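# Chapter 5: Soft Goods and Small Packs

Most of what a household buys in a week comes in a wrapper. Some of it is rigid, such as a jar or a tin, and keeps its shape however it is stored. A good deal of it is soft - tissues, napkins, wipes, sponges - and has to be stored and packed in a different way. This chapter covers the second group.

The Brendura storeroom, which we used in Chapter 4 for canned goods, returns here. In November it held 2,000 items on 38 shelves, and 19 of those shelves were given over to soft packs. The Vitetti method of shelving, covered in Section 5.3, was worked out for stock of this type.

By the end of the chapter you should be able to:

- tell a soft pack from a semi-rigid one by pressing its sides
- choose between standing a pack upright and laying it flat
- work out how many packs fit in a carton without crushing them
- read a wrapper for brand, contents and opening side

Keep a few packs from your own kitchen or bathroom at hand as you read. The exercises call for at least five. Write your answers in pencil, as you will come back to them in Section 5.4.

A pack of tissues is a good one to start with. The wrapper is thin and glossy, and the sides give a little under pressure even when the pack is standing up. 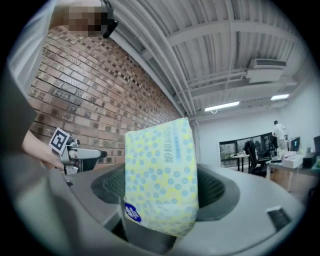 ## 5.1 Pressure and Shape

Press a soft pack between finger and thumb, first at the sides and then at the top and bottom. Note which way it gives more.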